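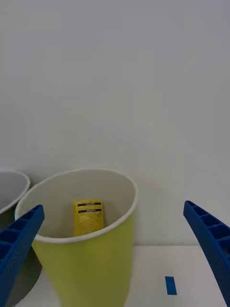

Flelow countertop hot water dispenser: review

The Flelow is a single-tank dispenser that heats water on demand and pours a preset amount. It replaces a kettle in places where people make one drink at a time. I have used it daily since December, mostly for tea, instant coffee and packet soup.

Setup

Fill the tank, seat it on the base, run two full cycles and discard the water. The manual asks for three cycles. After the second I could no longer taste plastic, though a slight smell stayed in the tank for a week. The power cord is short and exits on the left, and it can't be rerouted. Measure to your outlet before you buy.

Dispensing

There are four volume presets and five temperatures. The 8-ounce preset is the one most people will use, so I tested it with a kitchen scale. The lowest reading was 218 grams and the highest 226. Hot water is less dense than cold, so a full 8 ounces near boiling should weigh slightly more than my best result. The machine underpours a little, and the error gets worse when the tank is low. For tea this doesn't matter. For oatmeal or noodles, add a short manual pour at the end.

From a cold start, the first water arrives in 19 seconds. A second cup right after the first comes sooner, but its opening splash is hotter than the setting. Green tea drinkers should let that splash go into the drip tray.
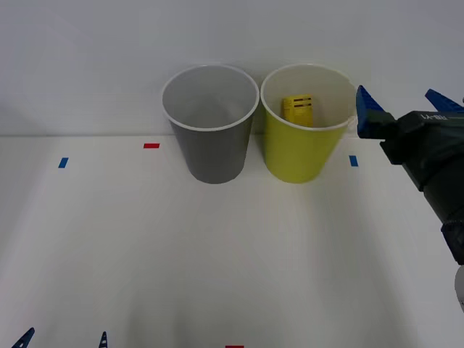

A gray cup and a yellow-green one.

The drip tray has two height positions. The upper one suits short cups, and with it in place I saw very little splashing. The lower one clears a travel mug. Changing between them means pulling the tray all the way out – awkward if it already has water in it.

Noise and cleaning

The pump makes a low hum with a click at each end. My old Vurberg kettle was much louder. Descaling takes most of an hour, and the machine locks all other functions until it is done. The reminder light can't be turned off early, even if you use filtered water. The tank opening is wide enough for a hand, and the spout cover unscrews without tools.

Controls

Buttons are flat and give no feedback. The child lock resets after every pour, so each drink takes three presses. I would have preferred a setting for this.
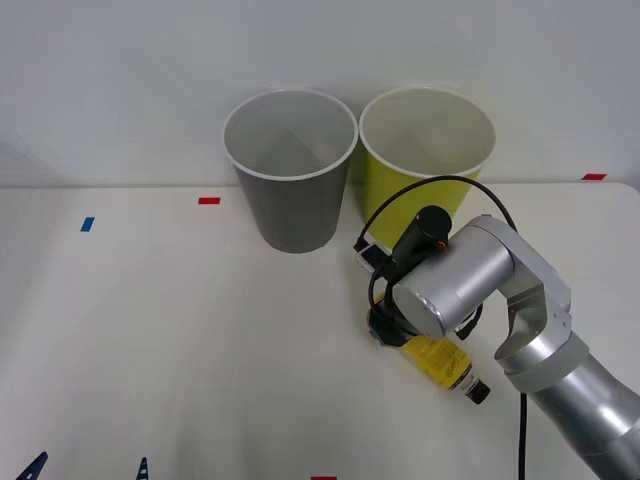

A buyer commenting on the Clallen store page wrote that the lock can be held off for a whole session by pressing the temperature and volume buttons together. I tried this on my unit and it works, until the machine goes to sleep. The manual doesn't mention it.

Compared with the Chrysikopoulos model, the Flelow has a smaller tank and better temperature control. The Chrysikopoulos pours faster and is easier to descale. For one or two people, I would take the Flelow. For an office, the tank is too small.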